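August 4, 2024

# Plomstead House bedding and linens meeting

I took notes again, so if something reads like I wrote it with a muffin in one hand, I did. We met in the upstairs room at Plomstead House, started a bit after we said we would, and spent the first stretch hunting for the good extension cord. (It was behind the radiator. Please put it back on the hook by the door, I am begging you all.)

## Notes from last time

We went over the June notes and everybody was fine with them except for one fix: I had written that the pillow protectors were coming from Fivura, and they're coming from Atau. Fivura is the mattress covers. I've changed it in the binder and I'll try to keep them straight, though both orders came on the same truck last time and I don't think I'm the only one who got mixed up.

## Money

We have $3,240 in the linens budget for the rest of the year. The Atau order comes out of that at $991, and we agreed to go ahead with it. There was a fair amount of back and forth over whether we should get the zippered protectors or the envelope kind. I like the zippered ones because they stay put! The folks who do the laundry do not like them, they say the zippers catch on everything in the dryer and they're the ones who have to untangle it all. We went with the envelope kind. I lost that one and I'm okay with it.

Someone asked if we could buy new curtains out of the same pot. We left that alone for now.

## Closet and shelves

The linen closet on the second floor is a mess again. Twin sheets are in with the full sheets, and there was a tablecloth in the blanket stack that we think belongs to the kitchen. We talked about colored tape on the shelf edges, one color per size, and people liked that a lot more than the printed labels, which fall off as soon as the weather gets damp. I have tape at home in four colors and will bring it next time.

The bottom shelf is still too low for the heavy quilts. You have to get on your knees to pull one out and then the whole stack comes with it. We'd like to swap it so quilts go at hip height and the beach towels go down low. This needs two people and a free afternoon. Two of us put our hands up, so that's settled.

Also, the lavender sachets: half the room loves them and the other half sneezes. They're coming out of the closet and going in the hall drawer, where anybody who wants one can take one.

## Blankets

This took up most of the meeting, and I think it was the best part. We've been going around and around on whether to keep the mixed bag of blankets we have or buy a matching set from Gebru. The matching set would be tidy, and it would make the beds look alike when people come to see the rooms. But the Gebru ones come in gray or a darker gray, and our mattress pads are already gray, and I said (maybe a little loudly) that I did not want anybody walking into a bedroom that looks like a rain cloud.

So we talked about color. The turquoise one with the squares was everybody's favorite, it was not even close. It's cheerful, and you can find it in a stack without unfolding anything, and kids go right for it.
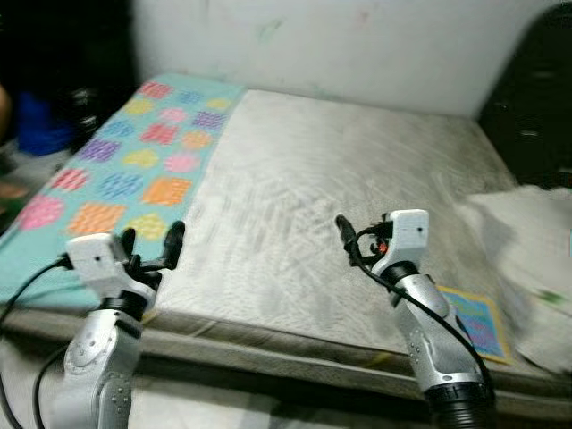
*The turquoise blanket with the colored squares, laid over the gray padding*

We decided to hold off on Gebru and look for more blankets in bright colors first. They don't need to match each other. What we do want is for them to be easy to wash and big enough to tuck in on both sides of a twin. If you see any, please check the care tag before you buy, and keep the receipt, even a crumpled one.

There was a side discussion about how a blanket should be left on a made-up bed. Three ways got tried out during the meeting, with a lot of commentary from the chairs:

- folded in thirds across the foot
- spread all the way up and turned down at the top
- rolled, with the pillow in front of it

Foot of the bed won. The rolled one looked great for as long as it took to set the pillow down, and then it unrolled. I'd still be happy to see the spread-out way in the small back bedroom, where the bed is against the wall and the foot is hard to get to, and we said that room could be its own thing.

## Small stuff

- The squeaky bed frame in the front room needs its bolts tightened again. The hex key is in the tea tin.
- Please don't leave hand towels on the beds after you've changed them. They go in the hamper on the landing.
- The walls in the upstairs bedrooms could use a wipe-down before we have guests. Plain warm water first, and stop if the paint starts coming off on the cloth!
- We're out of the unscented soap. More is on the list.

## Who's doing what

- Atau order: me, this week
- Shelf swap: the two who put their hands up, whenever they can both make it
- Tape for the shelf edges: also me
- Looking for bright blankets: everybody
- Taking the tablecloth back to the kitchen and asking if it's theirs: whoever goes downstairs next

We still haven't picked a date for the next meeting. I'll put a sheet on the kitchen door, so write down the evenings you can't come, and somebody please bring those muffins again.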